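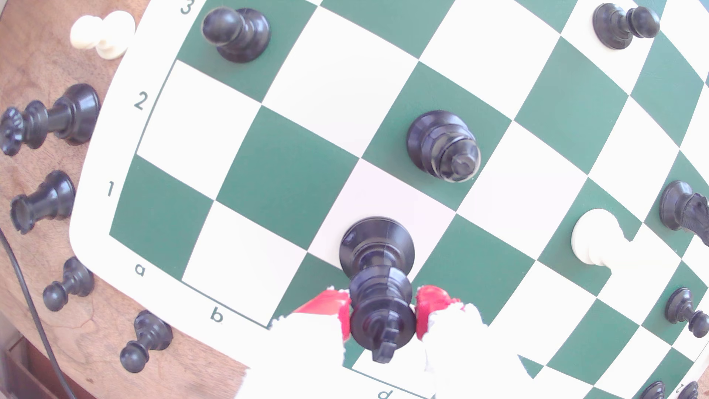 Clemurora 棋艺讲习班 残局理论讲义
第三讲 王兵残局：方形区、对王与关键格

打印本页 | 通过电子邮件发送
分享 732 | 评论 63

3.1 约定

本讲棋谱采用代数记谱法。如无说明，白方为强方，白兵向第8横线推进；弱方为黑方。王记作 K，兵不记字母。“白先”“黑先”指图示局面轮到哪一方走棋。以横线为参照的结论，黑兵情形按第4、第5横线之间的中线镜像即可得到，下文不再重复。

王兵残局是其他残局的转换终点。车兵残局或轻子残局中是否可以兑去最后一对大子或轻子，取决于兑子后王兵残局的结果，因此本讲的基本局面要求记忆，计算只用于核对。前一讲的单后杀王、单车杀王视为已掌握，升变完成后不再继续演示。

3.2 方形区

强方的王距离较远、不参与战斗时，单兵能否升变由方形区判定。以兵所在格到升变格的距离为边长，向弱方王的一侧作正方形。弱方王在轮到自己走棋时能够进入方形区，则可以追上该兵。

例1：白 Kh1，兵 a4；黑 Kf4。
方形区为 a4—a8—e8—e4。黑先：1...Ke5 2.a5 Kd6 3.a6 Kc7 4.a7 Kb7，兵被捉住，和棋。白先：1.a5，方形区缩小为 a5—a8—d8—d5，黑王下一步至多到达 e 线，白兵升变。

注意两处修正。
（1）兵在原始位置时第一步可走两格，方形区应按兵位于第3横线计算。
（2）方形区的对角线上若有棋子或受控格阻挡弱方王的路线，弱方王须绕行，上述判定失效。强方有时弃掉另一个兵来制造这种阻挡。

例2：白 Kh8，兵 c6；黑 Ka6，兵 h5。白先。
白王在黑兵的方形区之外，黑王又可随时捉白兵，从静态看白方失利。着法为 1.Kg7 h4 2.Kf6，至此白王同时接近两个目标：
甲，2...h3 3.Ke7 h2 4.c7 Kb7 5.Kd7，双方各升变一后，和棋。
乙，2...Kb6 3.Ke5，若 3...Kxc6 4.Kf4 进入黑兵方形区；若 3...h3 4.Kd6 h2 5.c7，结果同甲。
王沿斜线行走时，与目标横线、目标直线的距离同时减少，步数没有额外损失。棋盘上的步数距离与几何长度不同：从 h8 到 d4 走斜线为四步，从 h8 到 h4 走直线也是四步。
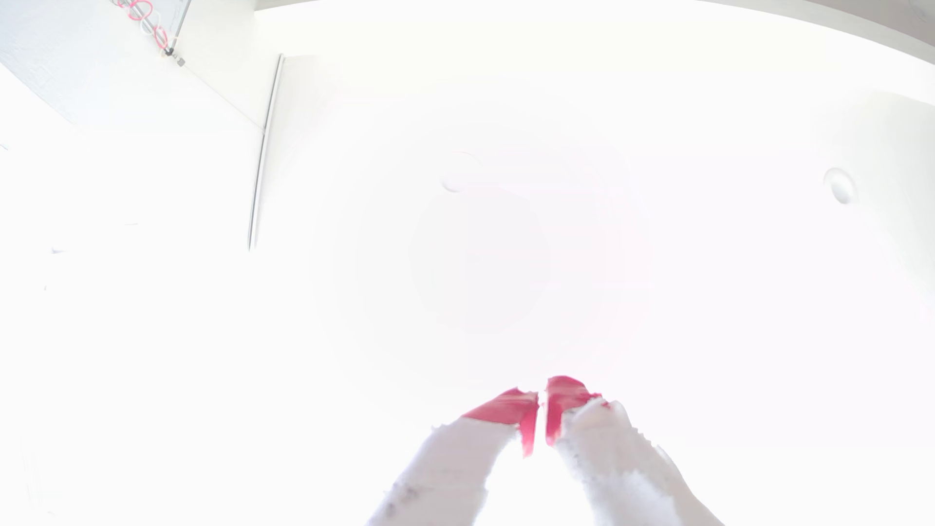
3.3 对王

两王位于同一直线或横线，中间隔一格，此时不轮到走棋的一方取得对王。走棋方必须让开，对方王得以从另一侧前进。隔三格或五格时称远对王，性质相同，随着两王接近可转化为近对王。两王位于同一斜线、中间隔一格时称斜对王，通常由取得斜对王的一方转入直线对王。

例3：白 Kd5，兵 e5；黑 Kd7。白先。
1.e6+ Ke7 2.Ke5 Ke8，黑王沿兵所在直线后退，是唯一的着法。3.Kd6 Kd8 4.e7+ Ke8 5.Ke6，黑方无子可动，逼和。
若第二步误走 2...Kd8，则 3.Kd6 取得对王，3...Ke8 4.e7 Kf7 5.Kd7，白兵升变。

讲习班学员在这一局面上的失误集中在第二步。记忆方法是：兵到第6横线之后，弱方王退在兵的正前方，等强方王选定一侧，再走到与其正对的格子。Zemis 习题集把该局面编入第50题，解答中只给主变，学员应自行补出 2...Kf8 的反驳：3.Kf6 Ke8 4.e7 Kd7 5.Kf7，白胜。

3.4 关键格

强方王一旦占据关键格，无论轮到哪方走棋都可以护送兵升变。关键格随兵的位置变化：

兵在第2、第3、第4横线：兵前方隔一横线处的三个相邻格。例如兵 e4，关键格为 d6、e6、f6。
兵在第5横线：兵前方两条横线上的六个格。例如兵 e5，关键格为 d6、e6、f6、d7、e7、f7。
边兵另行处理。兵在 a 线时关键格为 b7、b8，兵在 h 线时为 g7、g8。

由此得到强方的一般次序：先进王，后进兵。兵每前进一格，关键格一般也随之后移，过早推进等于把王已经接近的目标推远。同时应保留兵的闲着，用来在对王不利时把走棋权交给对方。

例4：白 Ke6，兵 e5；黑 Ke8。
白先：1.Kd6 Kd8 2.e6 Ke8 3.e7 Kf7 4.Kd7，升变。黑先：1...Kd8 2.Kf7，白王控制 e8，兵直接前进。

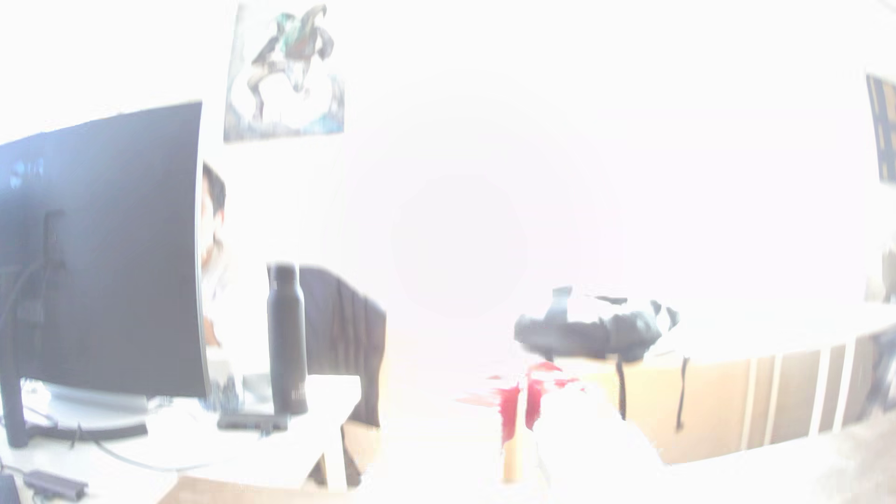 马线兵有一处需要单独注意。白 Kg6，兵 g5；黑 Kg8，白先。正确的着法为 1.Kh6 Kh8 2.g6 Kg8 3.g7 Kf7 4.Kh7，白胜。若走 1.Kf6 Kh7 2.g6+ Kh8，此时 3.Kf7 形成逼和，白方只能调王退回，重新组织。局面仍属胜势，但损失若干步，在加秒较少的比赛中不应如此处理。

3.5 三角行王

当某一局面轮到对方走棋即可取胜，而当前轮到己方走棋时，可以让己方王用三步回到原格，对方王用同样步数却无法回到对应格，从而交换走棋权。条件是己方王有三个可以互相到达的空闲格，对方王的活动范围较窄。

例5：白 Kd5，兵 a5、c6；黑 Kc8，兵 a6。白先。
直接 1.Kd6 Kd8 没有进展；1.Kc5 Kc7 亦然。
1.Kc4 Kd8 2.Kd4 Kc8 3.Kd5，原局面重现，但轮到黑方。
甲，3...Kd8 4.Kd6 Kc8 5.c7 Kb7 6.Kd7，升变。
乙，3...Kc7 4.Kc5，黑王退让后白王走到 b6，取得 a6 兵。
若 1...Kb8，则 2.Kd4 Kc8 3.Kd5，归入主变。

分析时可以在棋谱旁列出对应格表：d5 对应 c7 或 c8，c5 对应 c7，d6 对应 d8。对应格表的完整推导放在第五讲，与 Cistason 分校使用的教材编排一致。

3.6 与规则有关的两点

连续50回合内双方均无吃子且未走兵，走棋方可以提出和棋要求。王兵残局中兵的走动会使计数重新开始，因此该规则很少直接影响结果，但在升变后进入后对兵残局时应重新留意。

同一局面第三次出现时也可提出和棋要求。判断局面相同，除棋子位置外还要看走棋方是否相同。3.5 节例5中的两个局面棋子位置完全一致而走棋方不同，不属于重复。

提出要求的程序：先在记录纸上写下将要走的着法，不在棋盘上走出，然后告知裁判。若要求所依据的局面已在棋盘上出现，且轮到提出方走棋，则无须再写着法。
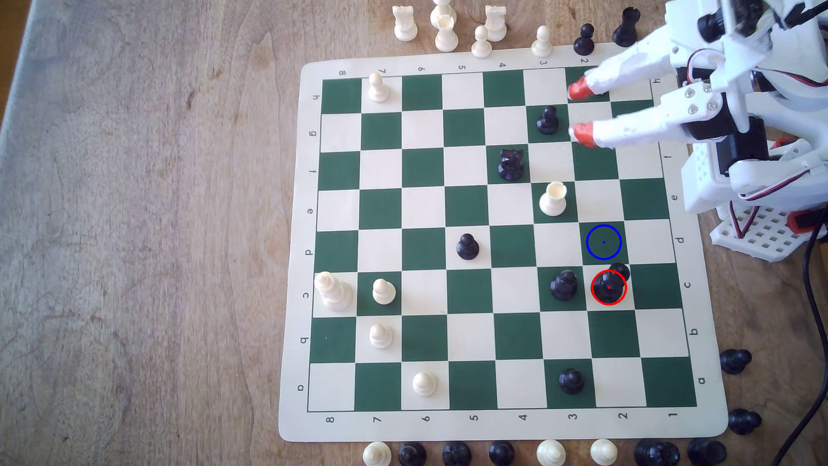 边兵残局为什么经常成和？

边兵只有一侧可供强方王绕行。弱方王进入角格后，强方无法把它逼出；弱方王即使未到角格，只要能把强方王困在兵前的边线上，同样可以守和。

3.7 下一讲安排

第四讲讨论双方有兵的局面，包括远方通路兵、受保护通路兵和突破。请预习 Zemis 习题集中“突破”一节，并把本讲例2和例5的全部变化不看棋盘默写一遍。书面分析于星期日前交至 Radu 教室。

本站使用 Cookie 以保存您的浏览设置。继续访问即表示同意。 接受 | 设置
打印本页 | 通过电子邮件发送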